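Okley Bench Arm: Home Build Guide
Section 3. Cabling, First Power-Up and the Block Test

By now you should have an arm that stands on its own base and a small pile of screws you would prefer not to discuss. Set the screws aside in a labeled cup. You will want them when the wrist starts to wobble.

Before you begin

Clear enough tabletop for the arm to fall over in any direction. It probably won't, but the shoulder has no brakes, and when the power goes off the whole thing sits down like a tired dog. Keep coffee, phones and fingers outside its reach.

3.1 Run the servo cables

1. Start at the gripper and work down. Plug each cable in until it clicks.
2. Leave a generous loop at every joint. It will look untidy. A cable that looks neat with the arm folded is a cable that pulls out with the arm raised.
3. Bend each joint by hand through its full travel, power off, and watch the loops. If one goes tight, give it more slack.
4. Tie the bundle loosely at the upper arm only. Do not tie across a joint.

Note: The Eltus controller numbers its ports from the far end of the board. We have written to Eltus about this. Count twice.

3.2 Power up

1. Hold the upper arm with one hand.
2. Switch on the supply. The joints will stiffen one after another, base first.
3. Let go slowly. If the arm hums but stays put, carry on. If it hums and drifts, switch off and go back to 3.1, step 1, with our sympathy.

Caution: Never plug or unplug a servo with the supply on. Spare servos cost more than patience.

3.3 Block test

Any light, straight-sided block will do. Close the gripper on it at speed 20, lift, and hold. A slight tilt in the fingers is fine and does not need fixing, however much it bothers you.

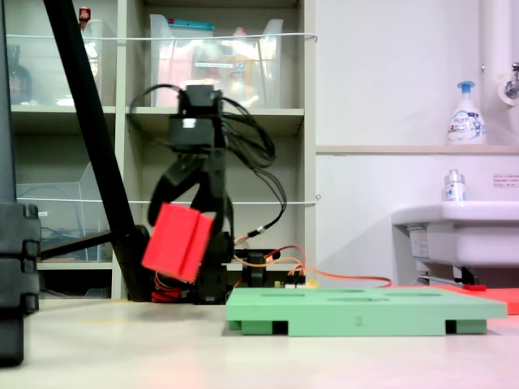
TROUBLESHOOTING

Block slips out. Raise the grip setting by 3 and try again. Stop well short of 200, where the fingers start to lose the argument with the block.

Block swings or shakes. Usually a loose wrist screw (see the cup). Otherwise, lower the speed.

Arm stops halfway up. A cable has come out, most often at the elbow. Power off before you go looking.

Arm moves the wrong way. You counted the ports once.

When the block stays put through 23 lifts in a row, save the settings and go on to Section 4, Teaching Positions.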